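Caja postal autoarmable

La caja postal autoarmable es un envase de cartón cuya tapa forma una sola pieza con el cuerpo y se cierra mediante solapas laterales. Se emplea en el envío de artículos pequeños -- libros, cosmética, recambios -- y suele entregarse plegada, en paquetes de 100 unidades.

Uso
La hoja de instrucciones se coloca sobre el fondo o encima del contenido, según el remitente. El fabricante Sterdale ofrece un modelo de 30 cm de lado.

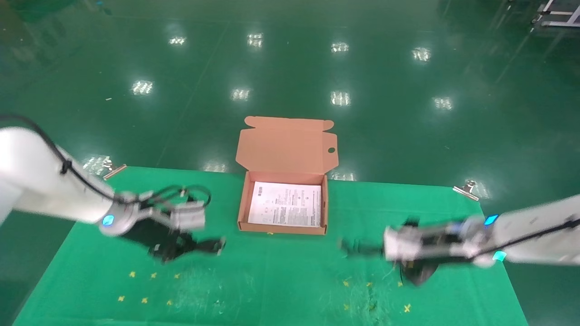

Un lector, Khalaf, añade que conviene meter la hoja al final, encima de todo, para que se lea antes de sacar las piezas.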